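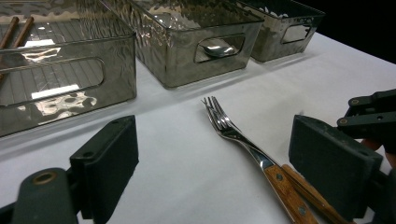

Cutlery storage, small kitchen, one drawer. The drawer is 295 mm wide inside and was never going to hold everything. Notes on moving the lot into open bins follow.

**1/**
Starting point: a wire tray in the drawer, five slots, none long enough for chopsticks. They lay across the top and jammed the drawer against the counter lip. Benedek Halász fixed the jam twice by sanding the lip. The lip was fine.

**2/**
Replacement: rectangular bins in translucent smoky gray plastic, each with a handle cutout near the top of the front face. Bought from Lakatos, the housewares place. They stand in a row at the back of the table until the shelf is up.

**3/**
Sorting rule is by type. Chopsticks in one bin, spoons in the next, forks in the last. Knives stay on the magnetic strip. I tried sorting by material first (all-metal, wood-handled, all-wood) and gave up within a day. People reach for a spoon, and what the handle is made of doesn't come into it.

**4/**
The wood-handled forks are the slow part. Each one gets looked at before it goes in: gap at the joint between handle and steel, raised grain, gray patches. Any gap wide enough to catch a fingernail and it goes in the repair pile.

**5/**
Repair procedure, for those who asked last time:
- wash by hand, dry overnight on a rack
- 400 grit along the grain, light pressure
- wipe, one thin coat of food-safe mineral oil
- wait 30 minutes, wipe off the excess
- leave until the next day before use

**6/**
Do not put wood handles in the dishwasher. Csenge Boros replied to the June thread saying hers have survived two years of it. Noted. Mine split on the third cycle.

**7/**
On the cutouts: useful for seeing what is in a bin without lifting it down. Less useful for dust. If yours will stand near the stove, expect to wipe the insides more often. Ours are on the far side of the room and I plan on once a month.

**8/**
Glossy plastic shows every smear under overhead light. Dish soap and a soft cloth. Paper towel leaves fine scratches, which show worse than the smears did.

**9/**
Shelf: 223 mm deep, pine, two brackets. Andor Takács cut it from an offcut -- one end is slightly out of square, and that end goes to the wall. Measure your bins at the rim as well as the base before cutting anything. Ours flare a little.

**10/**
Chopsticks lie flat on the floor of the bin. Standing them up in a jar takes less room, but the jar tips if you take them all from one side. Flat also means they dry evenly, and the ribbed floor keeps them off any water that gets in.

**11/**
Not solved: the ladle. Too long for the drawer, too wide for the strip. It currently hangs from the oven door handle and swings every time the oven is opened. Suggestions accepted -- except a second hook on the oven door handle, Levente.

**12/**
The old wire tray is free to anyone who can pick it up. Five slots, one bent foot, no rust. Message me. The drawer now holds dish towels and closes.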